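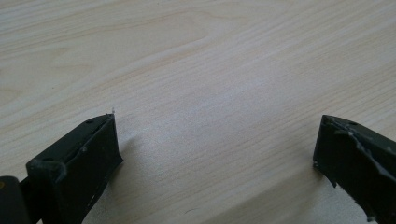
Caring for Your Light Wood Tabletop: Questions We Hear a Lot

Thank you so much for bringing one of our Juneck tables home! We get a good many letters and calls here at Wokar, and most of them come back to the same handful of worries, so we've gathered them up with the longest answers we could get away with. Make yourself a cup of coffee (and do use a coaster).

What should I use for everyday cleaning?

A soft cloth, barely damp, with a drop of ordinary dish soap if somebody has been eating syrup. Wipe along the grain, go over it once more with clean water on the cloth, and then dry it with a towel. We know the drying part is the one everyone skips. Please don't skip it — water left sitting is behind more of the sad letters we receive than anything else.

Why does the grain make a big swirl in one place and run straight in another?

We love this question. The long curving ovals are called cathedral figure, and you'll often see them side by side with fine, straight lines on the same top. No two Juneck tops match, so if you bought a desk and a dining table together, they'll look more like cousins than twins.

There's a pale, whitish patch on my table. Is it damaged?

Before you worry, move your head! Or turn off the lamp, or come back at a different time of day. A pale top under an overhead light will often show a bright spot where the grain seems to wash out, and if the spot moves when you do, it's only a reflection. If it stays put, it may be a heat or moisture mark. Leave it alone for a day or two in a dry room, and if it's still there on Monday, give us a call.

Can I put hot dishes on it?

Not directly, no. A mug of tea on a coaster is fine, but anything out of the oven needs a proper trivet, and a thick one at that. A folded dish towel holds the heat against the surface longer than you'd think.

How do I get out a small scratch?

For a light one, rub in a little Tornent paste with a soft cloth, always in the direction of the grain, and wait 16 hours before putting anything heavy back. If you can catch the scratch with a fingernail, it wants sanding first. Start with 200 grit and a light hand, and try it on the underside before you touch the top. (We have all been overconfident with sandpaper.)

Will the color change?

A little, yes. Pale wood tends to warm up over the years, especially by a sunny window. Shift your bowls, lamps and placemats every so often, or you may lift one up in August and find its outline underneath.

Do you sell a larger top for the same legs?

We do. The Rawat legs fit any of our tops up to 70 inches long. Beyond that you'll need the center support, and it comes with its own screws and a hex key.

How much does the paste cost, and how long will it last?

A tin of Tornent is 19 dollars, and in most homes it lasts a couple of years. Keep the lid on tight and store it somewhere cool. If it's gone stiff, stand the closed tin in warm water for a few minutes and stir it well before you use it.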